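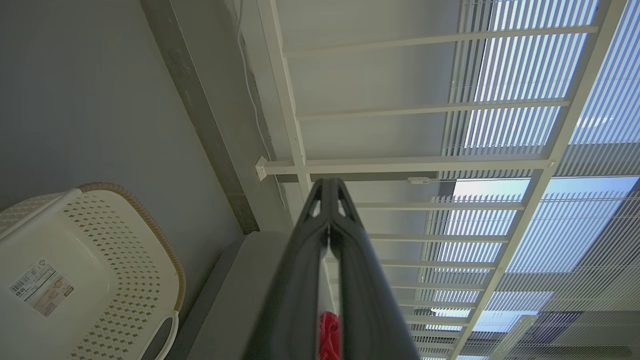

Slide 2: gripper, laundry basket, white rack overhead

Okay, so this is the view from the wrist. Say hi to the two black fingers!

The basket still has its sticker on — I keep meaning to peel it (pause for Marcela to heckle).

Mention the cost: 145 dollars in parts, nearly all of it for the arm. I built it at the Enville workshop in June, mostly evenings.

Then the slats on the right. Bright window, grumpy software. Go to the lighting bit, 10 minutes max.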